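Cleaning and Drying a Long-Pile Plush Toy

Surface cleaning suits most long-eared plush toys and keeps the filling dry. Clear a white or light-colored table first so that shed fibers and lint show up. Set out a shallow plate, 2 soft cloths and a pet slicker brush; the Minix with short pins works well. 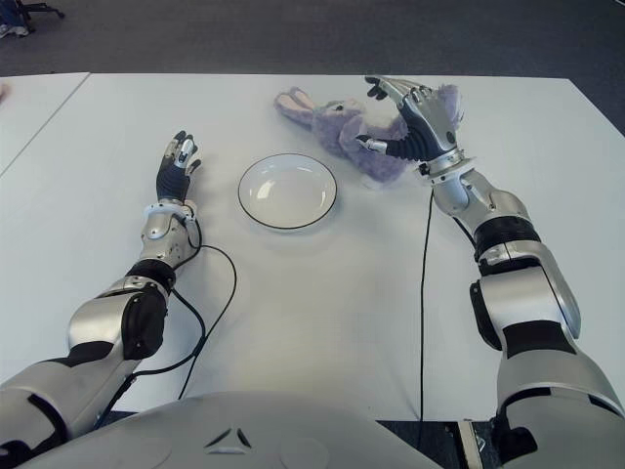
Read the care label before adding any water. If the label is missing, treat the toy as surface-wash only. Mix 600 ml of cool water with a teaspoon of Seidel wool wash, dip a cloth and wring it out hard. The cloth should leave no drops on the plate. 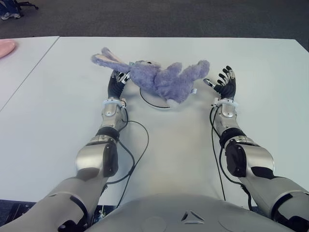 Lay the toy on its side and work from the head toward the feet, following the pile. Ear linings are usually a shorter fabric and mark easily — dab these, do not rub. Go over the same areas with the second cloth and plain water. 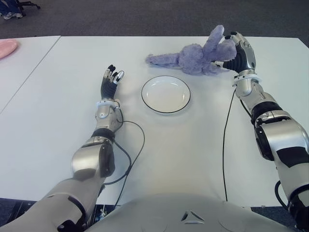 Air-dry flat, turning every few hours. Never hang a plush by one ear; the seam at the base stretches under damp weight. Brush when fully dry, in short strokes, lifting the pile from the tips down to the backing. 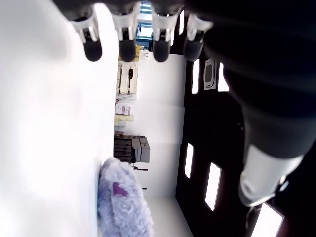
Can a hair dryer be used to speed this up?
Only on the cool setting, and held well back. Acrylic and polyester fibers frizz with heat and will not recover.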